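How a Mirror Works

From the series Science in Small Rooms, for readers aged 8 and over
Written by Oda Öberg. Checked by Harvey Hawthorne.

A mirror is a smooth surface that sends light back in an orderly way. Most mirrors at home are made of two main parts: a sheet of glass and a very thin layer of metal behind it. The metal does nearly all the work. The glass keeps the metal flat and protects it from scratches.

Light first

You see an object when light from it enters your eye. A lamp makes its own light. A spoon, a towel or a cat does not. Light from the lamp or the window lands on the cat, bounces off, and some of it reaches you. This bouncing is called reflection.

Light travels in straight lines. When it meets a flat, shiny surface it bounces off at the same slope at which it arrived. Roll a ball straight at a wall and it comes straight back. Roll it at a slant and it leaves at a matching slant on the other side. Scientists call this the law of reflection.

Smooth and rough

A painted wall also reflects light, but you cannot see your face in it. The paint has tiny bumps that point in many directions. Each bit of light follows the law of reflection, but each one meets a bump at a different slope, and the light is scattered. This is called diffuse reflection. It is useful, as it lets you see the wall from anywhere in the room.

The surface of a mirror has bumps too, but they are far too small to disturb the light. All the light that arrives in one direction leaves in one direction. The pattern is kept, and you see a picture. The word for this is specular reflection, from the Latin word for mirror.

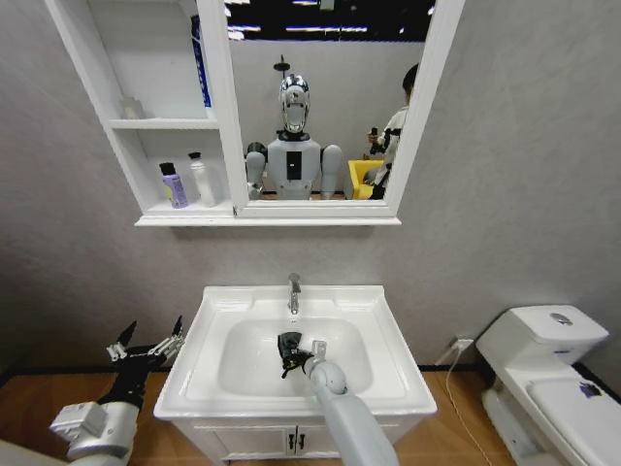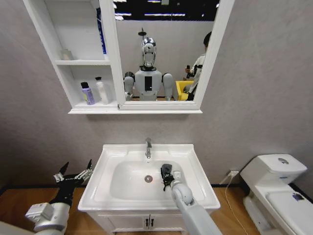
A mirror cabinet over a sink, with open shelves to the left of the glass. The grey wall scatters light; the mirror keeps it in order.

Where is the picture?

Stand one metre from a mirror and your reflection seems to be one metre behind it. There is no person behind the glass, of course. Your eyes and brain assume that light has come to you in a straight line, so they place the picture at the far end of that line. It is called a virtual image. You could not catch it on a sheet of paper held behind the mirror.

If you take a step back, the picture takes a step back too. The space between you and it grows by two steps.

Does a mirror swap left and right?

Many people say so. Try this test. Face a mirror that hangs on the north wall of a room and point east. Your reflection points east as well. Point up, and it points up. Now point north, at the mirror. Your reflection points south, at you. The mirror has swapped front and back only.

Writing looks wrong in a mirror for a related reason. To show a page to the mirror, you have to turn it round, and most people turn it sideways. Write a word on clear plastic and hold it up so that you can read it. The word in the mirror will read correctly too.

How mirrors are made

People used mirrors long before they could make flat glass. Some early ones were discs of polished bronze, and bronze mirrors were in use well over 3,000 years ago. They gave a dim, yellowish picture and had to be polished often.

To make a silvered mirror today, a sheet of glass is washed until no grease or dust is left. A liquid containing silver is sprayed on the back, and a thin coat of the metal settles on the glass. Coats of paint go over the metal to keep out air and damp. If damp gets in at the edge, dark spots can form. They are quite common on old bathroom mirrors.

Why mirrors mist up

Warm air can hold more water vapour than cool air. When steam from a bath touches cool glass, the vapour turns into small drops. This is condensation. Each drop bends and scatters the light, and the picture is lost until the drops are wiped away or dry up.

Words to know

Reflection: the bouncing of light off a surface.
Diffuse: spread out in many directions.
Virtual image: a picture that seems to be where no light has come from.
Condensation: vapour turning into liquid on a cool surface.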